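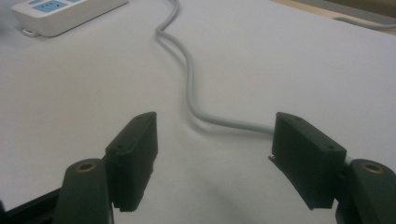

How long is the Prullis River Trail?

The full trail is 366 miles, from the old mill at Brerell down to the ferry landing at Ballska. Most people ride it in sections, and every section has something to love!

Which way should I ride?

Start in Brerell if you can. You get the big climb to Rosenthal Pass (2245 feet) over with while your legs are fresh, and then comes that glorious long run down through the orchards - my favorite stretch of the whole thing.

Is it paved?

Partly. The first section is smooth blacktop, then it's packed gravel most of the way to Ballska. Wider tires make it a lot more fun.

Can I camp along the way?

Yes, at five sites, all with water and a place to lock bikes. Tents only. Book early for September, when the apples are ripe and everybody wants to be out there.

Are dogs allowed?

They are, on a leash. The ferry takes dogs too, and bike trailers (fold them first, the ramp is narrow).

Last updated Jun 30, 2023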